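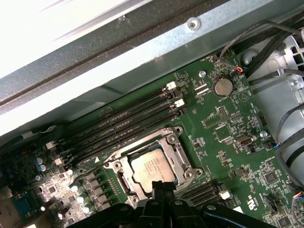
Can a robot build a PC for you yet? Bits of one, if you're patient and the parts are always where it expects them.

On Monday Hagos Worku wrote:

> Saw a talk from the Vetier lot and they reckon bench assembly is almost solved. Is anyone on here running it for real? We do 80 machines a week at Pramton and I'd happily hand over the memory and processors.

Hi Hagos, hi all,

I'd wait a bit! We've been trying it at Garidberg since December and the dull jobs are fine — picking, sorting, driving screws into a board that's clamped flat. Anything with a lever or a floppy cable and I still want a person on it. Our log has 3,311 tries at seating parts and 2,280 of those needed no help, which sounds lovely until you're the one fishing about for the rest (and bent socket pins aren't cheap).

Folding towels at home? Worse, from what I've read. My mum keeps asking.

Happy to show you round if you're up this way, just shout.

Wubit Tefera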